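Lunde workroom refit - progress report no. 4
To: Gunvor Westerberg, Nusent small works fund
From: Bimla Mittal

Gunvor, shorter than last time, sorry, writing between deliveries. Headlines first. White top is on the main table. Wall behind it is done, plain and pale as agreed, no shelves on that side. Floor not started. Money ok, see further down.

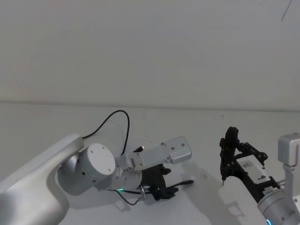
Last changed 3/7/26 by B. Mittal

Table and wall

We went for white on the table in the end. Tormod wanted something darker, thought white would show every mark, and he may yet be right. Edvin's view was that people lose small parts on a dark surface and spend half the morning looking for them. Edvin won. Will report back on marks after the summer.

Wall: old noticeboard down, holes filled, two coats. First coat went patchy near the door and had to be rubbed back, which cost us most of a day we hadn't planned for. Paint left over, one tin, labelled and kept for touching up. The noticeboard has gone to the corridor for now. Tyra would like it back in the room eventually, different wall. No objection from me but it isn't in the budget so it waits.

Lighting

Fittings ordered from Ukano in May. Part delivery only, 4 came, the rest promised and then promised again. I've asked for a written date. Working with the old lights meanwhile. Glare on the table was raised at the last meeting, want to see what the new ones do before we spend anything on blinds. 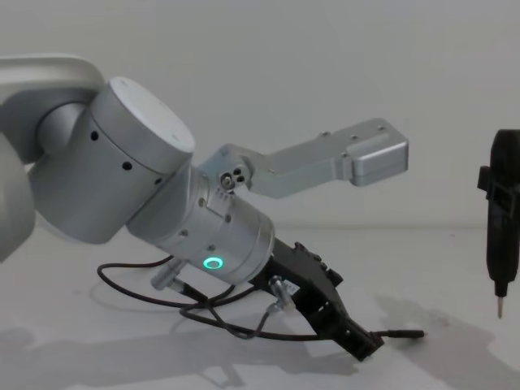
Blinds would come to £124 a window if we do need them, that's the Eteo quote, and they'll hold it untill the end of next month. Would need your yes first as it falls outside the original list. Not asking yet.

Storage

Behind. The cupboard doors came in the wrong width and went straight back. Edvin is chasing. Until they turn up the cupboards stay open fronted, fine for daily use, less fine for locking up. Anything that needs locking is in the office.

Cables and sockets

Electrician been once, needs to come again. Extra double socket is in on the table side. Still want another by the door so leads don't cross the walkway. Tyra has drawn this up, sketch attached to my email of last week, let me know if it didnt arrive.

Spend

On plan apart from the wall day (7 hours extra labour, taken out of contingency). No change to the total. Invoices to follow once Ukano have sent theirs.

Next

Floor: quote accepted, date to be fixed. Room will be shut for around 2 days.
Cupboard doors: refit when the right ones arrive.
Lights: as above.

Need from you: ok to move the floor payment into the next quarter if the fitter can't start sooner. A one line reply is plenty.

Bimla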